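4.2 The table and what stood on it

I should say first that I never planned to write a section about containers. The study was meant to be about sorting habits, about how people decide where a small thing belongs when there are several places it could go. But the longer I spent with our notes, the more I felt that the containers were doing half of the deciding, so they get a few pages of their own.

We settled on clear colored cylinders after trying boxes and bowls in February. Boxes have corners, and people love a corner - they push things into it, square them up, and then it turns into a tidying task with its own rules. Bowls had the opposite trouble. Everything slid to the middle and folks gave up on any kind of order. A tall cylinder sits nicely between the two, and because you can see through the side you don't have to lean over it to know what's at the bottom.

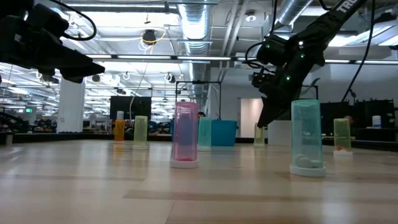

Color was the part we argued over most. Müzeyyen Dursun wanted every container the same so that nobody could sort by matching, and Primo Costa wanted as much variety as the table could hold. I sided with Primo in the end, mostly for selfish reasons (plain containers make for very dull afternoons!). What I like in Figure 3 is how little the contents have to do with the container they landed in. There's a white object at the bottom of the tall teal cylinder and a small orange one in the shorter yellow-green cylinder, so matching by color won't get you very far as an explanation. Height matters too, I think. The shorter cylinder asks for less of a reach, and in my own try at the task I kept going back to the short ones without meaning to.

Figure 3. Containers on the worktable, with small objects inside two of those nearest the front.

We ran the task in 2 versions. In the first, people were told which container went with which kind of object. In the second they were told only to put everything away. I had expected the second one to be quicker, and Ilgın Gezer had bet me a lunch that it wouldn't be. I owe her the lunch. People stopped, picked things back out, and talked to themselves a good deal more when the rules were their own. Across both versions we logged 1,577 placements, and 800 of those came from the open version.

Packets were a headache from start to finish. A packet isn't stiff like a block or a bottle, and it doesn't really have a right way up, so people treat it as something to lay down. Quite a few never considered putting one in a cylinder at all. They set it flat on the wood somewhere out of the way and called the job done. I went back and forth on whether to score that as a miss. Gillespie Tosh talked me into giving it a code of its own, "parked," and I'm glad he did, as it shows up again in Section 5.

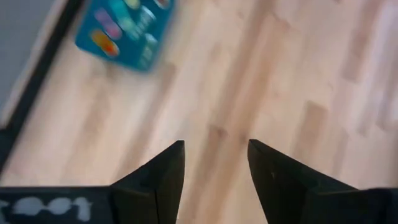 4.3 Using bare wood as a place

Once we had a code for parked objects I started seeing the tabletop differently. We had been treating it as whatever was left over between the containers. The people doing the task plainly used it as storage, and they had views on which parts of it were good. The far edge was for things they were finished with. The near edge was for things they meant to deal with soon. Hardly anyone parked in the middle for long - it's where you work, and you want it clear.

The wood itself may have helped. On a striped top like butcher block, the strips give you lines to set things along, and several people told us they had done just that. Birsen Güneş would like to repeat the task on a plain white surface to see if the neat rows disappear. So would I, though I'd miss the old table. It has plenty of room, and you can take in all those light and dark strips running side by side. 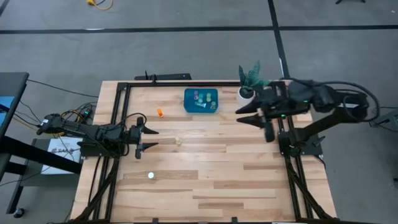
Birsen Güneş
Research Associate, Değirmenci Household Objects Study

I'm adding a short note to this section, as I did most of the coding for parked objects. The rule I used was simple. If an object was set down on the wood and the person reached for something else next, it counted as parked, even if they came back for it a moment later. Primo coded a share of the sessions on his own, and the places where we disagreed were nearly all packets. We talked those through and kept the stricter reading each time. The full coding sheet is in Appendix B, along with the wording we used for both sets of instructions.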